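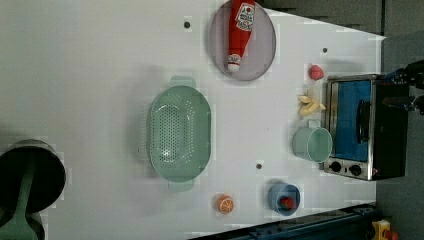
2 min read

Equipment planning, kitchen bench cell. September minutes

Present: Heiðrún Oddsson (chair), Pichit Meesuk, Kipchumba Kirui, Orathai Thammasiri (notes). Samran Boonchu joined at item 3.

1. Last minutes
OK'd. Pichit still owes the Flancombe invoice.

2. Grippers
Kipchumba wants a second gripper plus spare fingers before we add tasks. Round stuff fine on paper, mug and colander handles are the worry, also anything as small as a strawberry. Two quotes in: Flancombe and Jadolard. Jadolard cheaper but 13 weeks delivery. Heiðrún: no to 13 weeks. Go back to Flancombe, ask for price on spare fingers as a separate line.
Action: Kipchumba

3. Table
Current white top has holes in it, small parts could catch. Options are plugs or a new top. Samran says plugs first, try one set, then decide. Agreed. New top stays on the wish list, not in this budget.
Action: Samran to order plugs

4. Props and consumables
Long talk. Real fruit vs fake. Orathai: a peeled banana has to be replaced all the time, half oranges same. Pichit wants real for the final runs, fake for setup. Agreed to split. Cap of 189 a month for fruit, ketchup etc, reciepts to Orathai. Mugs, small cups and plates: buy duplicates of the ones we have, same colors please, no substitutes. Toaster oven: one spare, same model if still sold. Kipchumba asked if door handle load should be checked first. Yes, before ordering.
Action: Orathai (props), Kipchumba (door check)

5. Service contract
Chuensuk offer covers arm and controller, 8 visits over the term. Gripper not included, Pichit to ask why and what it costs to add. Heiðrún thinks 8 is too many for one arm. Parked untill we have the answer.

6. Budget timing
Form closes at 17:00 on the last day of the month. Late lines roll to next round, no exceptions this time. Send numbers to Heiðrún, one sheet, not five emails.

AOB
Storage shelf for spare props. Samran has measurements, will send.

Next meeting: same room, after Flancombe reply.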